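## Straps, straps, straps

Okay, so I finally did the thing I've been promising since June and went through my travel bags before the winter trip (yes, all of them, including the sad Plundeck one with the dead zipper). The black fabric one won again! It isn't fancy, but it has a big flap, real buckles, and enough webbing to tie down a canoe.

My only gripe is the straps. They slide off the table, they catch on chair arms, they find every door handle between here and the bus stop. So now I do a little routine the night before: bag flat on the table, straps pulled out straight, twists undone, then each long end rolled up and held with a hair tie. I tried the fancy clips from Zerero first — 29 dollars for a set, and I lost two before I even got to Kälin. Hair ties it is.
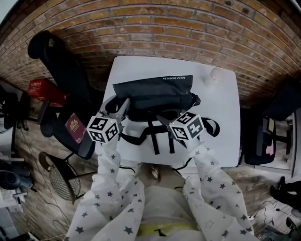
The passport goes in last, always, and it goes in the same pocket every single time. I used to tuck it wherever there was room and then panic in line — never again! If you have a better trick for long straps, hit reply and tell me. I'll put the good ones in the next issue, right after the Flomolix lunch box review I still owe you.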